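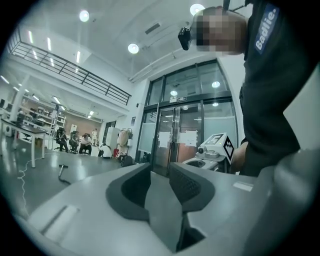

4. Setting up the Gokora shelf dehumidifier

This section covers the Gokora 2 in a closet, pantry or small storeroom. If you're putting it in a basement, skip to section 5, and bring a flashlight.

Before you start

You will need a level shelf, a grounded outlet within reach of the cord, and a dry cloth. You won't need the small hex key taped to the lid. It belongs to the wall bracket, which is sold separately, and the key comes with every unit regardless.

CAUTION: Stand the unit upright for two hours before plugging it in. If it spent the trip home lying on its side in the back seat, make that overnight. The compressor holds a grudge.

4.1 Placing the unit

1. Pick a shelf that will hold the unit with a full tank. Wire shelves are fine if the feet don't fall through them. If they do, lay a board down first.

2. Leave a hand's width of air behind the unit and twice that above it. Folded sweaters stacked on the top grille count as a blockage, however nicely they are folded.

3. Turn the unit so the tank faces you. The tank slides out forward and will not come out sideways.

4. Run the cord down the back of the shelf. Don't pinch it in the closet door, and don't use an extension cord.

Note: Wool, leather and old photographs can suffer if the air gets too dry. For closets that hold any of these, start on the middle setting and leave it there for a week.

4.2 Fitting the tank and float

1. Pull the tank straight out. Expect it to stick the first time.

2. Take out the foam block. It is white, the tank is white, and our support line hears about it every October.

3. Check that the float swings freely on its pin. It should drop when you let go of it.

4. Slide the tank back until it clicks. A tank that is nearly in is out, as far as the unit is concerned, and the fan won't start.

4.3 First run

1. Plug in the unit and press the power button once. The light blinks green while the unit takes its first reading.

2. Choose a setting with the dial: Low, Middle or High. There is a fourth mark between Middle and High. It is a molding mark and does nothing.

3. Close the closet door. The unit can dry your closet or it can attempt your house, and it isn't built for the house.

4. Look at the tank the next morning. A damp closet may fill it on the first night. A dry one may leave you a spoonful, in which case turn the dial down and enjoy your dry closet.

CAUTION: Do not drink the water, give it to pets or put it in a steam iron. It looks clean. It has been through your closet.

4.4 Light codes

Steady green: running normally.

Slow blinking green: the air is at the level you set and the unit is resting.

Steady amber: tank full, or tank missing, or tank nearly in. See 4.2, step 4.

Blinking amber: filter due for a rinse. Use lukewarm water and no soap, and let it dry fully before it goes back. Hold the power button for five seconds to clear the light.

Red: unplug the unit, wait ten minutes and try again. If the light comes back, call for service and have the model number ready. It is on the underside, so empty the tank before you tip the unit over to read it.

Note: Replacement filters are part 431. Part 501 looks identical in the catalog, costs more and fits the basement model only.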